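Vustanby Language Café: we start again in September

After the long summer pause, the language café in Vustanby opens its doors again. We meet in the small room behind the library, and 37 people have already written to say they will come.
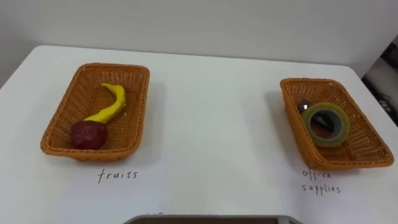
In July we asked what you missed last season. Most answers were about silence: beginners sit down, and the fast speakers take the whole hour. So this year every table has only 6 chairs.

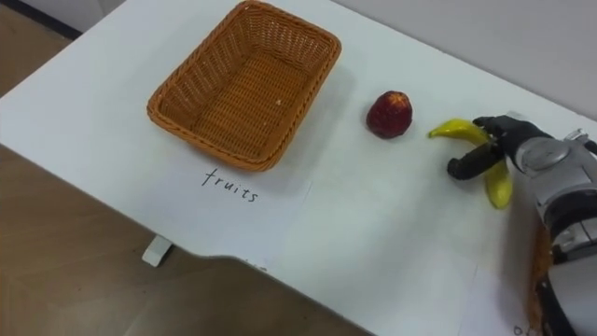 A banana, an apple and a basket.

The fee is the same as before, 50 for the season, and tea is included. Please pay at the desk on your first evening.

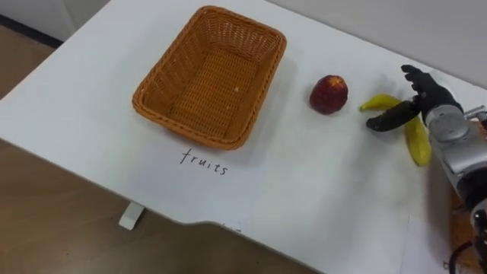
2 min read

Our bus line has changed its stop. Get off at Tekik, cross the bridge and walk along the water. 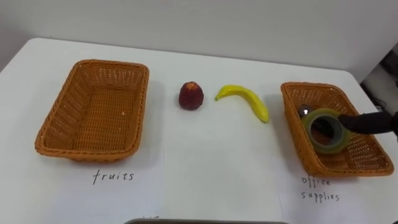 Learning words for the home is our first theme, and I am glad for it, because I myself learned them very late. Please write small notes and put them near your things, in the language you study. The word "fruits" written by hand under a basket is enough for a start. Next week you can add a verb.

Vustanby Language Café | Contact | © 2025 | Back to top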